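Written rules for handheld collection

Most of the published standards on robot safety assume a robot. They cover speed, separation distance, stopping force and the fence around the cell. Handheld grippers, which a person carries through a room to record how a chore is done, fall outside nearly all of them. The tool has no motor that can hurt anyone, so the safety reviewer signs it off in a few minutes. The rules that matter are about the data, and until recently each company kept its own.

Dradard and Irholm put their two rulebooks side by side in June. Lech Żak, who edited the merged version, found 247 clauses, many of them duplicates and a few in direct conflict. Dradard required operators to return every object to its starting place between takes. Irholm prohibited it, on the grounds that a reset room produces takes that resemble each other too closely. The merged text allows a reset after every fourth take and requires that it be logged.

The section on pads is the shortest. Pads must be one color across a site, textured, and replaced after 400 grasps or at the first visible tear. Operators may not trim them. "A trimmed pad closes at a different width, and the width reading is half of what we record," says Dalia Fahmy, who runs calibration at Nulance.

Labeling takes up more space. A take is named for the task assigned, and a second field records what was done. The two often differ. Benedito Trindade audited 1009 takes against the draft and rejected most of the failures for one fault: the operator had started moving before the jaws were fully open, which leaves the software without a zero point.

Cleanup tasks have their own annex. Halima Kaijage wrote it after finding that the word "trash" meant something different at each site. An item counts as waste only if the task sheet says so. An empty wrapper is usually simple. A flattened carton, a gift box and a crumpled plastic bag lying together on a mat are three separate decisions, and the annex wants each one written down before the first grasp. The bin stays in one position for the whole take, and anything already in it, such as a snack wrapper, is left there and noted on the sheet.

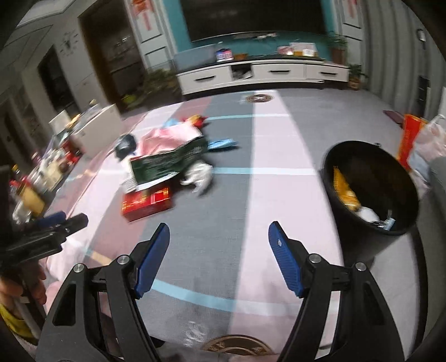 Contact the editors | Copyright Lacerda | Back to top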